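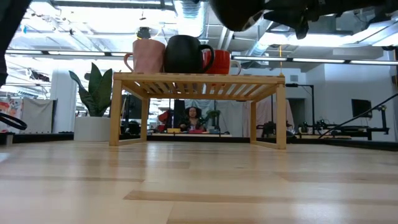

Slide 1. Cell 3 at the Josholm site: mugs on the slatted rack, gripper above right.

Speaker notes, Rorkero maintenance forum, Feb 18, 2026

Good morning. This talk covers the routine care of one tabletop cell at Josholm. It does not cover programming, which is the subject of the Pleker session this afternoon.

Please note the two dark arm sections on the slide, one at upper left and one at upper right. Each arm has its own service log. Entries for one must not be copied to the other.

The rack is the reference for the cell. Before each shift the operator checks that its four legs stand on their marks and that the top does not rock. If the rack has been moved, the taught positions are checked at low speed before any mug is handled.

Gripper care. The fingers are wiped with a dry cloth at the start of the shift. Finger tips are replaced after some 2000 grasps. Glossy mugs show a worn tip first, as they slip sooner than matte ones. (Pause for questions on tip stock.)

Cables. A black loop enters at the left of the slide. Cables on this side are inspected weekly for rubbing against the table border. In May a worn sleeve stopped the cell for 3 hours. The sleeve has been replaced with the Lazarević type, and the clamp now sits further back.

Joint inspection takes place every 3150 operating hours. Power is locked out and the arm is supported before any cover is removed.

The checklist is in the handout, page 2. Sites using the older base plate should keep their present torque values until the revised sheet is issued.

Next slide: the lockout point.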